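About Grellia

We started Grellia in August, in two rented rooms above a bakery, with more boxes than chairs and a good deal of enthusiasm. These days we look after floors and furniture for small offices all over Ircombe, and we still love a plain room done well: a gray striped carpet, a pale tabletop, and enough space to walk between them.
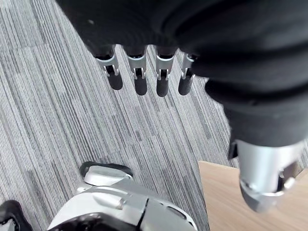 Ilse Reinholz wrote to us that the stripes had won her over completely, and could she please have the same carpet down the hallway too? She could, and we were delighted to lay it!

Come and see us any time you're passing. Traian usually has the coffee on, and the sample books are yours to borrow for as long as you need.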